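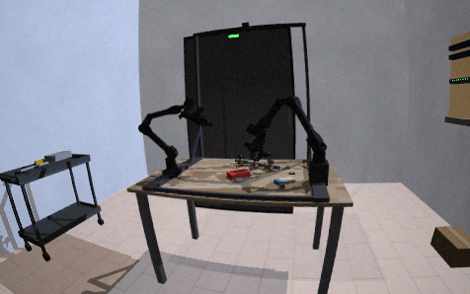
The wedding list after the wedding list

When Roswitha Bauerfeind got married for the second time, she was fifty-three, her husband was older, and they owned between them two of almost everything. Two coffee machines, two drills, two sets of plates for guests who never came in such numbers. "I wrote on the invitation that we want no presents," she told me in her kitchen in Lonbridge. "Then my aunt telephoned, and she was really offended."

I have thought of this aunt often while I was preparing this article. The question of what to give to a couple who has everything is not new, but it has become more common. People marry later and they live together first, sometimes for many years. The old wedding list, with its saucepans and its towels, was made for two young persons moving out from their parents. It still exists, and some couples still like it very much, but for many of my interview partners it was the least loved part of the planning.

The guests also suffer, in their way. A guest wants to bring something. In the family of my mother it was a rule that you never come to a wedding with empty hands, and if you had no money you brought a cake or a hen. An envelope with notes is practical, but you can't see the face of the couple when they open it, because they open it the next day, tired, with a pencil and a list.

The envelope

Let us begin with money all the same, as most couples would prefer it if they dared to say so. In the region where I grew up, the envelope is completely normal and no one blushes. In Britain, where I have lived for a long time now, I find that people need a small poem to ask for it. I have received many of these poems. They rhyme "honeymoon" with "soon" and they are, I am sorry, all the same poem.

My advice is to write one plain sentence. "If you would like to give us something, we are saving for a trip." It is enough. Roswitha Sauerland, who has been writing invitation cards by hand for other people since she left her school job, says that her customers always want to add an excuse after this sentence, and she always tries to talk them out of it. "The second sentence is where it becomes embarrassing," she said.

And how much should a guest give? I will not print a figure here. It depends on how well you know the couple, on whether you must pay for a hotel, and on your own month. One reader wrote to me that she gave 100 pounds to a colleague in February and then ate soup until the first of March. Please don't do this for a colleague.
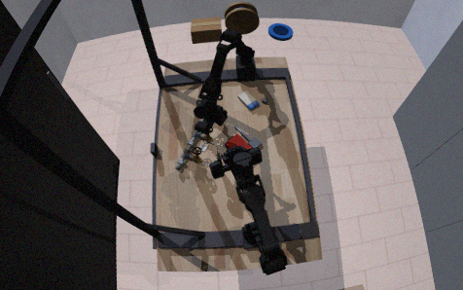
A common present is the other possibility that I heard praised again and again. Several guests put their money together and buy one thing which is too big for one of them. It sounds simple, but it needs a person who is not afraid of writing reminders. For the wedding of my cousin this person was me. The thing was a garden bench from a small workshop called Lukáč, and it cost 800 pounds with the delivery. I wrote to everybody in one message, with the sum, my bank details and the last day for paying. Then I wrote again, and then I wrote only to the three who had not paid, one by one and very kindly. The bench arrived a week too late. My cousin did not mind at all – she had a card with a drawing of it, and she showed the card to every table.

If you are collecting, do not tell the couple who gave which part. Put all the names on the card in the order of the alphabet. There was a family in my circle who listed the sums too, and this is still spoken about.

An evening instead of a thing

Some couples ask for time. It can be a dinner at the home of each friend during the first year of marriage, or a day of help with painting, or a weekend looking after the dog. I was a little suspicious about this, because promises made with champagne in the hand are not very strong. But Roswitha Bauerfeind and her husband tried it finally, after the telephone call with the aunt, and they have eaten well. They had a calendar made with empty pages, and on the evening of the wedding the guests could write themselves in. The aunt took the first Sunday. She cooked a goose, in the middle of a heatwave.

What made it work, she believes, was that the guests had to choose the day immediately. A voucher without a date stays in the drawer. She has one there herself, for a boat trip at Tarnari, from her first wedding.

The old things

There remains the present which comes from the giver's own cupboard. It is a delicate matter. A jug that belonged to a grandmother can be the best present of the whole day, or it can be a jug. I would ask one of the couple before, quietly, and I would accept a no. If the answer is yes, write down where the object comes from, who used it and for what, and put the paper inside. In twenty years that paper will be read more often than the speech.

For the thank-you cards, the rule has not changed. They should go out within three months, they should name the present, and they should be written by both. Sauerland tells her customers to write five on each evening and then to stop, as the sixth one always sounds cold.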